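Evaluation of the Akov Two-Arm Starter Kit for Small Packing Tasks

Student project report
Siu-fong Chou and Wing-yan Kwok
1 Mar 2020

1. Background

Our project was to decide whether the Akov starter kit, sold by Sovico, would suit a small business that packs its own orders. The business we had in mind was Wondbridge, a mail-order shop for model railway parts. It sends out mixed orders in cardboard boxes and has no one on staff who can program. The owner gave us a list of the jobs she would most like to hand over, and we picked two of them: moving a small carton from one place to another, and putting a small carton into a larger open one.

The kit is offered in two versions. We reviewed the two-arm version. The one-arm version uses the same software, so most of our comments on setup and teaching apply to it as well.

2. What is in the kit

The kit comes with two arms, a gripper for each, a power unit, a stop button on a long lead and a licence for the teaching software. A laptop is not included. The printed guide is 22 pages long and covers mounting, wiring and first start. Everything after that is in the online manual.

Sovico also offers a support plan. We did not buy it, but we used the free email help three times. Two of the answers came back the same day. The third took most of a week and only pointed us to a page we had already read.

3. Setting up

Mounting the arms and wiring them up took us one afternoon. The colours on the connectors match the colours in the guide, and we had no trouble until we reached the software. The installer stopped part way through on the first laptop we tried and gave no message. It worked on the second laptop. We never found the cause.

Calibration has to be done separately for each arm and then once more for the pair. The screen instructions for the pair step are poor. They use the words "base" and "home" as if they were the same thing, and in the manual they are not. We lost a full session to this.

4. Trials

A program is taught by guiding an arm by hand and saving points along the way. Wing-yan did most of the teaching and Siu-fong kept the log. We used ordinary used cartons, as the shop does, so their sides were not always square and some had torn edges.

We ran 148 attempts in all, spread over both jobs. An attempt was marked as failed if the carton was dropped, if it was crushed enough that the shop would not send it, or if the arm stopped itself and had to be reset. The closing force of the gripper can be changed in 30 steps. We found the lower third too weak for anything but empty cartons.

The hardest part to teach was the approach to a small box beside a larger one. The fingers have to come down close to the box without catching the wall of its neighbour, and a saved point that was safe for one carton was often not safe for the next.

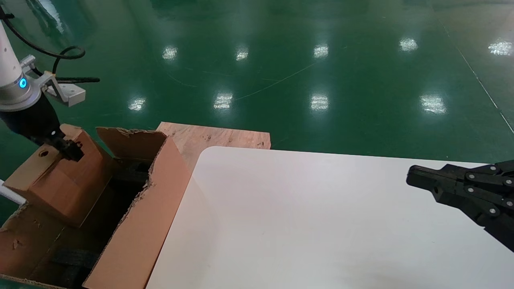 Fung, on reading our draft, felt that we were being too hard on the kit over this, and that a shop which bought one size of new carton would hardly ever need to change its saved points. The same comment asked why we had not tried a simple wooden guide to hold each box in place.

We agree with the second point and would build a guide if we had more time. On the first, Wondbridge reuses cartons to save money, and the owner told us she does not plan to stop.

5. Results

Moving a carton from place to place was reliable once the force was set properly. Most of the failures in this job came from our first session, before we understood the pair calibration.

Putting one carton inside another was less reliable. Soft or torn flaps caused the most trouble, as they fold inward and get in the way of the fingers. The arm does stop when it meets resistance, and we were never worried about safety, but each stop means a person has to walk over and reset it.

6. Cost

The two-arm version was quoted to us at $2000 per month on a lease, with delivery extra. The lease can be ended after the first July. At that price the kit would have to run for most of each working day to be worthwhile for a shop of this size, and Wondbridge packs only in the mornings.

7. Recommendation

We do not recommend the two-arm version for Wondbridge at present. The one-arm version may be a better match, used only for moving cartons, and we suggest that the owner ask Sovico for a trial of it before signing anything. She should bring her own used cartons to the trial.

We have sent our notes on the calibration screens to Sovico. Our log and saved programs are kept in the project folder for any group that takes this on next year.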